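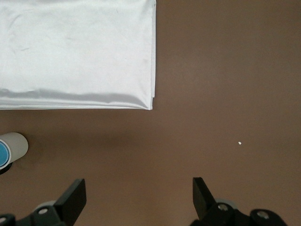

Figure 1. Folded white fabric on a brown surface.

Corrections and Complaints in Local Newspapers: How Editors Answer Their Readers

Student project report, Media and Communication
Author: Ghazal Mazandarani
Submitted: Dec 8, 2021

Summary

This report looks at how two local newspapers deal with letters from readers who say that a story was wrong or unfair. The papers are referred to by the working names Ukach and Brolano, as agreed with their editors. A total of 152 letters were read. Each was sorted by the kind of complaint it made, and the reply, where there was one, was compared with the paper's own written policy. The main finding is that complaints about plain facts were usually answered, while complaints about tone, headline or choice of material were usually printed without any comment.

1. Background

Most local papers keep a letters page, and many readers still treat it as the proper place to object to a story. The editor then has several options. The letter may be printed alone, printed with a note beneath it, answered in private, or passed to the reporter. A correction may also be published elsewhere in the paper. These options have different effects on the reader who wrote in and on the person named in the story, who may not have asked for further attention.

Earlier coursework on this module dealt with national titles. Local papers were chosen for the present project as their editors often write, edit and reply to letters themselves. The Zernix reading group, which meets within the department, suggested the comparison between a paper with a long written policy and one with a short one. Ukach has a policy of four pages. Brolano has a single paragraph, printed at the foot of the letters page.

2. Method

The letters came from 52 weekly issues of each paper. Only letters that objected to something the paper had published were included, and general letters on roads, schools or planning were left out. Of the 152 letters, 115 were from Ukach and the remaining 37 from Brolano. The difference reflects the larger letters page at Ukach and should not be read as a sign that its readers were less satisfied.

Each letter was placed in one of three groups: errors of fact, such as a wrong name or date; matters of judgement, such as a headline or a missing point of view; and objections to the paper having covered the subject at all. Where a letter fitted more than one group, the first complaint made in it was used. This rule was simple to apply but it did hide some mixed cases, and a second reader would have helped.

In addition, 10 letter writers were interviewed by telephone. They were asked what they had hoped would happen when they wrote, and whether they had heard from the paper. Names are not given in this report.

3. Findings

Letters about errors of fact received the most attention. Both papers tended to print a short note under the letter, either accepting the mistake or explaining where the information had come from. At Ukach these notes were formal and nearly always unsigned. At Brolano they were signed by the editor and could be quite sharp – in one case the note was longer than the letter.

Letters about judgement were treated differently. Ukach printed them under a neutral heading and added nothing. Its policy says that "readers are entitled to their opinion of our choices", and staff appear to take this to mean that no reply is needed. Several of the people interviewed found the silence more annoying than a firm answer would have been. One had complained about the cutting of a long quotation in a report on the Benítez sports hall closure, and said that she "only wanted to know who decided".

The third group was the smallest. These letters often came from relatives of someone in a story. Neither policy mentions them, and practice varied from issue to issue.

4. Discussion

The length of a written policy seems to matter less than expected. Brolano, with one paragraph, replied to a wider range of complaints than Ukach did with four pages. The manner of its replies did, however, put some readers off writing again. Two of those interviewed said they would telephone next time.

It was also noticeable that corrections were hard to find. In Ukach a correction might appear on any page with space for it, and the letter that prompted it carried no pointer to it.

5. Limits of the study

Private replies could not be seen. Neither paper keeps a full record of letters it chose not to print, so the sample leaves out complaints that may have been the most serious.

6. Recommendations

Both papers should print corrections in a fixed place. Ukach should consider short signed replies on matters of judgement. Brolano should set a limit on the length of an editor's note. Both policies should say how letters from relatives will be handled, and who on the staff will read them first.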